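**Progress report to the Aitken Fund, 6/9/26**

Prepared by Lachlan Gillies, Clumetden Elementary

The blanket and bedding drive for the Bekska family shelter closed last week. Students brought in 80 blankets and 54 sheet sets. Our target was 80 of each, so we met one and missed the other. Most of the sheet sets were twin size, and the shelter has asked for full size next time.

Cash donations came to $1,000, all of it from the coin jars in the homerooms and the bake table at the spring concert. We have spent none of your grant on prizes. The winning fourth grade crew got an extra recess instead.

**Spending so far**

- Printing of the take-home letters and box labels — paid
- Laundry service for used items — paid
- Van rental for delivery — booked, not yet billed

The letters went home late in two grades. We had the wrong drop-off hours on the first version and had to reprint. That cost us most of the first week, and the slow start shows in the sheet numbers.

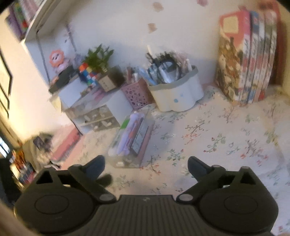
Delivery will take 2 trips. Drorkard Storage is holding the boxes at no charge until the shelter has shelf space. Their manager asked for a list of contents by box, and the fifth graders are writing that up now.

We would like to move the unspent laundry money to a smaller drive in December — socks and pillowcases only. Please let me know if that needs a new form or if a note from the principal is enough. Receipts are attached except for the van, which I will send when the bill comes.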